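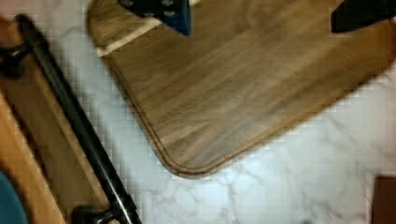

Cutting board on the marble counter.

Notebook entry, April 22, 2024
Rates and Credit Workshop, Talton
Subject: second pass on the recession indicator; notes on the Darkberg spread series

Purpose. The first version of the indicator, completed in February, relied on the slope between short and long government yields and on very little else. The group agreed that a single slope was too thin a basis for the quarterly note. The present entry records the changes made, the checks carried out, and the points that remain open.

Data. The yield inputs are unchanged. Two series have been added. The first is the Darkberg corporate spread, taken at the weekly close. The second is the Gatance freight index, which is monthly and has been carried forward between releases without interpolation. Interpolation was tried and then withdrawn, as it allowed later information to leak into earlier weeks. Colleagues who copied the interpolated file should delete it and take the current one from the shared folder.

The spread series has a break where the provider changed its treatment of callable bonds. Levels before and after the break are not comparable. Weekly changes have been used in place of levels, and the week of the break itself has been dropped.

Method. The combined signal follows the Vukčević weighting, under which each input is scaled by its own recent volatility before being added to the others. The lookback is 200 weeks. Shorter windows gave a signal that moved sharply every time credit markets had a poor month. It was also difficult to explain to readers why the probability of recession should double and then halve within a quarter.

Run 2101 is the reference run. All figures quoted in the draft note must come from it. Earlier runs are kept for the record only. 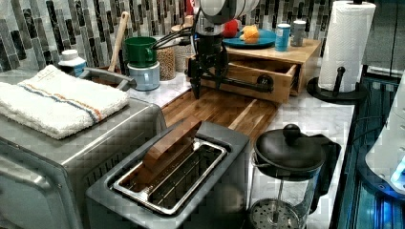 Results

The combined signal crossed its warning line 11 times over the sample. In seven of those cases a contraction in output followed within the period allowed. The remaining four were false alarms, and three of them came from the spread series alone, with the curve still sloping upward. It is proposed that a warning should require agreement between the curve and at least one other input. This rule has not yet been tested and should not be mentioned in the note.

The freight index contributes less than expected. Its turning points are clear in hindsight, but revisions are large and the first release often has the wrong sign. A vintage file, showing each figure as first published, has been requested from Gatance. Until it is received, results that include freight should be regarded as too favorable.

Current reading. The curve remains inverted and the spread series is calm. The two have disagreed for longer than in any earlier stretch of the sample. The draft should state this plainly and should avoid giving a date for any downturn. The sentence describing the bond market as "certain" has been removed from page two.

Open items

Rerun with the agreement rule and store under a new number.
Confirm with Darkberg the exact week of the callable bond change; their two documents differ.
Correct the axis label on the second chart, which still reads percent where basis points are shown.
Lookback sensitivity table to be moved to the appendix.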